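How Your Body Remembers Germs (and why a jab helps)

For readers 8 and up. Updated 1/12/20

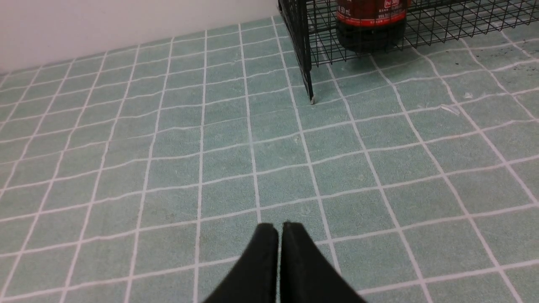
A green floor marked out in squares with thin white lines.

Right. Germs. You can't see them but they're everywhere. On door handles, on your hands, on the dog. Most do nothing to you at all. Some are even useful, like the ones in your tummy that help with your dinner. A few can make you poorly.

So why aren't you ill all day long? You've got an immune system. Big name. It means all the bits of you that fight germs.

First, the walls

Skin is the main one. Tough, stretchy, covers the lot. Germs can't easily get through unless there's a cut. That's why a grazed knee needs washing.

Then there's snot. Yes, really. Sticky stuff in your nose, traps germs and dust. Tears wash your eyes. Stomach acid deals with plenty of germs you swallow. Earwax too, a bit.

Then, the fighters

Say a germ gets past the walls. Now your white blood cells get going. Lots of kinds. We'll do three.

Gobblers. Proper name phagocytes (say it FAG-oh-sites). They swallow germs whole and break them up. Quick to arrive, not fussy. They'll have a go at anything that doesn't belong.

Makers. Proper name B cells. They make antibodies, tiny Y-shaped things that stick on to a germ. A germ covered in antibodies is easier for the gobblers to grab. Each kind of antibody fits one kind of germ shape, a bit like a key in a lock. Wrong key, no use.

Helpers and hunters. These are T cells. Some send messages to the others, hurry up, over here. Some hunt down your own cells if a virus has got inside them.

All very busy. It's partly why you feel rotten when you've got a bug. The hot head, the aching legs, some of that is your own body doing its job. Sleep helps. So does drinking plenty.

Now the clever part. Remembering

The first time a new germ turns up, your makers are slow. They have to find the right key. Can take a week or more. Meanwhile you're in bed with a box of tissues.

But when it's over, some cells stay behind. Memory cells. They can hang around for years, sometimes your whole life. If the same germ comes back they know it, and out come the antibodies, much faster. You might not even notice you'd been visited. That's why most people only get chickenpox once.

So why do I keep getting colds?

Good question, we get it a lot. There isn't just one cold germ. There are more than 100 sorts, and they change a bit as well. You beat one and then meet it's cousin.

What a jab does

A vaccine shows your body what a germ looks like without giving you the full illness. Might be a dead germ, or a very weak one, or only a little piece of one. Your makers get to work, find the key, and leave memory cells behind. Then if the real thing turns up you're ready.

Sore arm after? Pretty common. Bit warm or tired? Also common, usually gone in a day or two. Tell a grown-up if you feel odd.

Some jabs need more than one go. The second one is a reminder, so your memory cells don't forget. Flu is different again. The flu germ changes its look so much that there's a new vaccine every year, often given in October or so, before the winter bugs get going. For lots of children it's a squirt up the nose and no needle.

Story time: the Zondavov of Plerkdale

Pretend Plerkdale is a town (it's your body). One night a monster called a Zondavov sneaks in. The guards have never seen one. They try 1000 keys before one fits the handcuffs. Takes ages, windows get broken, it's a mess. But afterwards they pin up a poster of the Zondavov, and hang the right key next to it. Next time it comes over the wall? Caught in 15 minutes. A vaccine is somebody handing the guards the poster before the monster has ever been.

Things to try

Wash your hands for as long as it takes to sing Happy Birthday twice. Do the thumbs, people always miss the thumbs.

Draw your own monster and the antibody that fits it. Swap with a freind and see if theirs fits yours. It shouldn't!

Ask a grown-up which illnesses they had when they were small. Some of them you may never catch, thanks to jabs.

Words to know

Antibody: a tiny Y-shaped thing that sticks to one kind of germ.
Immune: protected from a germ because your body knows it already.
Memory cell: a cell that remembers a germ.
Vaccine: something that teaches your body about a germ before you meet it.
Virus: a very, very small germ that has to get inside a cell to make more of itself.

Next page: why some people sneeze at grass.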